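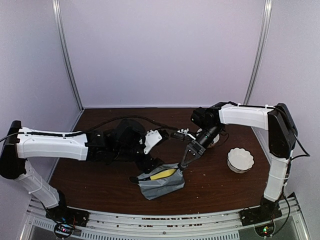 By L. Robles

Drivers in Olisgate will have to find another way across the Grunel Creek bridge starting in May, when the county closes it to replace the deck and both sidewalks. The work is expected to take 16 weeks.

The bridge carries Gironero Avenue over the creek and is the shortest route between downtown and the high school. Traffic will be sent north to the Mill Street crossing, a detour that could add up to 5 minutes at busy times. Trucks over 40 feet long will be directed to the state highway instead.

A temporary footbridge will stay open for people walking or riding bikes — riders will be asked to dismount. It will be lit at night.

Inspectors found cracks in the concrete deck last fall and lowered the weight limit soon after. The steel beams underneath passed inspection and will be cleaned and repainted.

School buses on the east side will leave earlier until the end of the term. New pickup times will be mailed to the 225 households on the affected routes.

Businesses on Gironero Avenue will remain open, with parking reached from the downtown side. The county will post lane and detour changes on its road work page and on signs at both ends of the bridge.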